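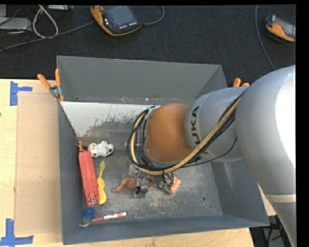 Speaker notes – bin picking, two grippers compared
Lurnbridge, short slot, talk fast

1. Open

Thank them for coming. Skip the bio, it's in the program.
Say the question right away: same arm, same bin, same junk, does the gripper matter as much as we all say it does?
Short answer – yes, but mostly at the walls. Promise to explain.

2. Setup (keep it short, they can see it)

Big KUKA, metal bin, sloping sides. Bin clamped at the rim, orange-handled clamps. Don't spend time on them unless someone asks.
Camera is fixed, looks down into the bin. Same view for both grippers. Stress this.
Only the gripper and its wiring changed between runs. Controller the same, speed the same, planner the same.
Names: A is the Dolia, B is the Wasamik. Say this twice, people mixed them up in August.

3. Objects

Mixed on purpose. Toy animals, a marker, a lid, a long red case, a crinkly packet.
Point at the red case up against the left wall. We'll come back to it.
Point at the packet under the gripper wires. Come back to that too.
Mention: nothing was glued, weighted or trimmed to make it easier. Household stuff, off a shelf.

4. Numbers

2,000 picks total, split evenly between the grippers.
330 failures. Let that sit a second.
Do NOT read out the per object table. It's in the handout.
Failed means no lift, or dropped before the place point. A bad place still counts as a pick. Somebody will argue. Fine, take it offline.

5. Where they differ

Middle of the bin: hardly any diffrence. Both fine on toys, both fine on the marker when it's clear of the wall.
Near the walls: B much better. A is wider when open and the planner won't send it in, so it picks a worse angle and slips.
Long red case: A hated it. Fingers land on the ridged edge and it rolls. B gets it from the end about as often as from the side.
Flat things: both poor. Lid was the worst object for A and second worst for B.
Packet: A wins here. More pad area, softer closing. B creases it, then loses it.

6. Cables (people always want this part)

Cable bundle and hose hang off the arm and loop back round by the wrist.
Loop is too big. I know.
With A the loop stayed out of the way most of the time. With B we added wires and they hang lower, down over the objects.
Two effects – wires hide stuff from the camera, and wires drag light stuff around. Second one cost us more picks than first one.
Changed the tie points after the first 50 picks with B. Threw those picks out and started that count again. Say so before somebody finds it in the log.
Next version: shorter run, tie it at the wrist, leave slack for the last joint only.

7. Swap time

A to B took us around 2 hours the first time, wiring included. Much less once the connectors were labeled. Label your connectors!
Recheck the tool offset after every swap. We skipped it once and it pressed into the bin floor. Pendant in hand for the first ten moves, slow mode, both of us watching.

8. Camera side

Dull floor, lots of scratches. Depth gets patchy there.
Scuffs got picked up as objects a few times. Masking the floor helped, masking too much hid the marker. We settled somewhere in between and left it alone for all counted runs.
Arm blocks the right side when it's reaching in, so always take the picture with arm parked out of the way. Obvious. We still forgot it in the first script.

9. What I'd buy

If your bins are deep or the stuff slides to the sides: B.
If it's bags and packets and you have room: A.
If flat parts: niether, get suction.
Londoño pads are on order for A, no results yet, don't get drawn into guessing.

10. Questions – likely ones

Why not both on a tool changer? Weight and money. Mostly money.
Would a smaller arm do? For these objects yes. We used the one we had.
Did you tune for each gripper? Grip force only. One afternoon each, then froze it.
Is the data shared? Logs yes, ask me after. Camera files are big, bring a drive.

If short on time drop 7 and 8. Keep 6.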